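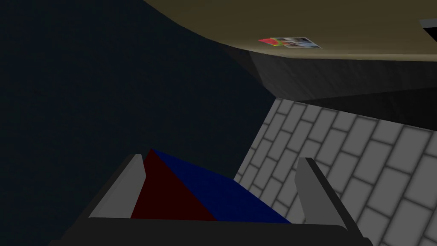 Skakamard is a rented simulator. Fusto sells it by the seat, at $791 a month, to small teams that want to train a robot on household jobs before they own the robot. The pitch promises "ready rooms" and "ready episodes," and the starter pack comes with 2197 of the episodes. I had the 30-day trial, on one seat, and kept the renders on this page from it. Xuân Nông read my notes and thinks I'm too hard on the thing. Her comments are mixed in where I agreed with them.

I should say what I was looking for. A simulator can look plain and still be very useful, if the contacts behave and the views resemble what your own cameras will see. It can also look wonderful and teach a robot nothing. The brochure talks almost entirely about looks, so that's where I started, and I'm grading it against its own words.

## From the gripper

The wrist views are the main reason to pay for this, according to Fusto. Two fingers and a palm, always in the same place at the bottom, with the room swinging around behind them. A learning system gets a lot from that view, provided there's something in it to learn from.

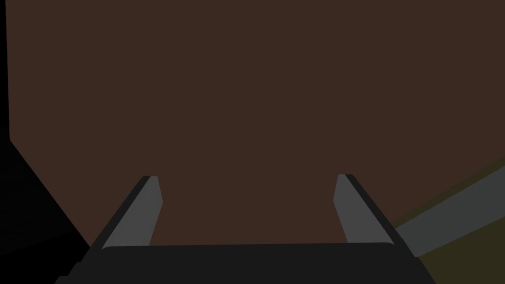
No. 256

Fingers apart, nothing between them, and a plain brown surface taking up most of the view. I have no quarrel with an empty gripper, because a real one spends much of its day empty. My quarrel is with the brown. It has no grain and no marks on it, and a real tabletop or cabinet door that clean would be hard to find. The gray bar off to the right gives you a little to steer by, and the shadow on the left gives you next to nothing.

Xuân says flat color is fine for early training and that you can vary the surfaces later. True, but the tool for varying them is an add-on with its own price, and the sales page doesn't mention it until you're at checkout.

The red and blue block at the top of the page comes off better. The line between the two colors is sharp, and the tiles behind it have grout lines and some shading. So the renderer can do detail when it's given some. I'd like to know who decides which surfaces get it. Support told me the room sets are "hand finished," and left it there when I asked how much of each room that covers.

## From the body

The wider view is the one Fusto puts in its ads, and I do prefer it. There's a wood floor with visible streaks, a white-gray brick wall, and a framed picture up in the corner with pink, yellow and blue in it. Both grippers are in view. You get a fair sense of how much of the room the robot's own white shell blocks, and many cheaper packages leave that out completely.

Look at the edges, though. The right side of the shell breaks up into zigzag steps, and there's a jagged run along the gray strip on the big olive piece too. "Photo-ready," says the brochure.

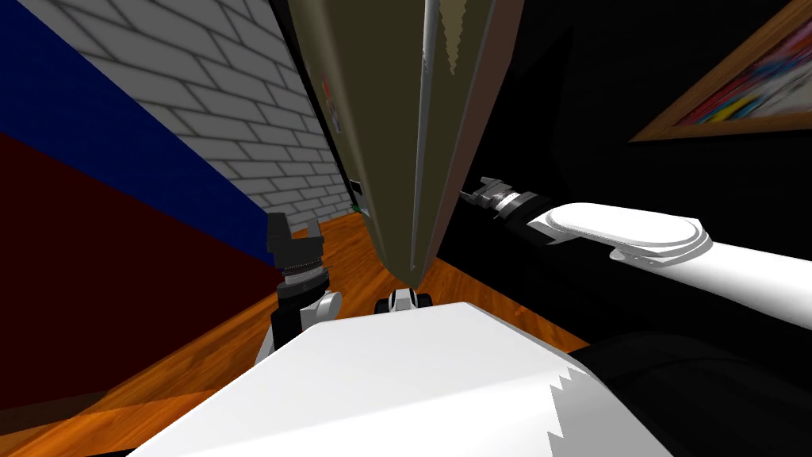
Máté Vida runs Radwan, a competing package, so weigh his opinion with that in mind. He told me that jagged edges do no harm in training and that I should worry about lighting. He may be right. Dark areas in these rooms go very dark, close to solid black, and I couldn't find a setting in the trial that lifted them. The manual has a page on exposure. It describes a slider that my version didn't have.

As for whether any of this carries over to a real arm, I can't tell you from a trial, and neither can a page of renders. I asked Fusto for results on hardware and got a link to Hada, their user forum, where two threads on the subject were still open in May. Neither had a reply from staff.

I let the trial lapse. If you try it, ask about the surface add-on first – and get the price in writing.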